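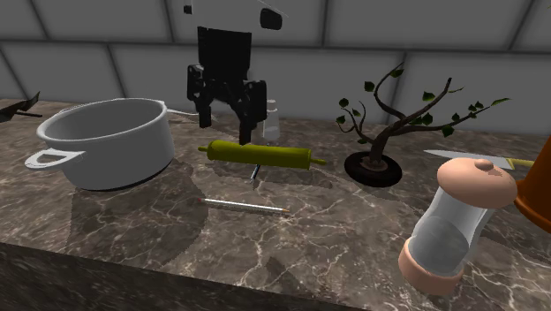 Slide 1. Simulated counter with the gripper above the rolling pin.

Speaker notes, Flesdale session, October. Talk slot starts at 9:43, so skip the bios. Ingvar presents, Constanza takes the questions on rendering.

Open with the problem. We train a grasping policy in simulation and want to know which parts of the simulation it leans on. The usual test changes everything at once: lighting, textures, object set, camera. The score drops and you can't say why. We change one thing per run and keep the rest fixed.

Point at the slide. Objects on the marble differ a lot in shape and size. The rolling pin is thick and easy to close on. The pencil is thin and flat on the surface. The small glass cup is clear, and it is partly behind a finger from this side. The scene generator is Pludance, our own code. It drops objects from a fixed list, lets them settle, and rejects any layout where the target is out of reach of the arm.

Say the number here: 425 layouts in the test set, none of them used in training. Each layout is run once per condition with the same random seed.

Slide 2. Conditions. There are four:
Baseline, same counter material as in training.
New counter material, same objects.
New object colors, same counter material.
Camera moved, everything else as baseline.

Do not read the table aloud. Give people a moment with it. The row that matters is the second one. Success falls by 43 percent relative to baseline when only the counter material changes. Object color does very little. The camera move costs less than we had guessed in the Sostwood draft.

Someone will ask whether success means contact or lift. It means lift and hold above the counter until the end of the trial. Contact alone is not counted. If the arm picks up the wrong object, that is a failure even when the grasp is clean.
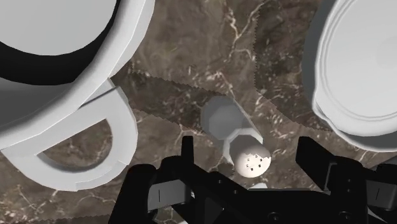 Notes, p. 9

Slide 3. Closer view, with the fingers open and the salt shaker on its side between them. Let the room look at the marble before talking about the shaker. The pattern has hard seams where the tiles of the texture meet, with a stepped edge. One runs across the left of the counter and another runs up and down in the upper middle.

These seams are the best explanation we have for the second row. A sharp edge in the texture looks, to the encoder, like the edge of an object. Ásgeirsdóttir's group suggested the check: keep the marble, remove the seams, run again. Most of the lost success came back. We have not yet separated the seams from the veins, and the veins are also high contrast. Say this plainly. It is the weak point and Constanza would like it raised by us first.

Side note on the shaker, only if there is time. A faceted body gives the two finger pads several ways to close, and some of them let the object roll. We label those trials as slip in the logs. Slip rates are the same in all four conditions, so slip does not explain the drop.

Slide 4. What we changed in the pipeline. Counter textures are now checked for seams before training. The check compares pixel rows on both sides of each tile border and flags the material above a threshold. It is cheap - it runs once per material, offline.

Limits. All of this is in simulation. We have no real arm results in this talk and should not hint at any. One gripper model, one policy architecture.

Last slide is the layout list and the seeds. Leave it up during questions.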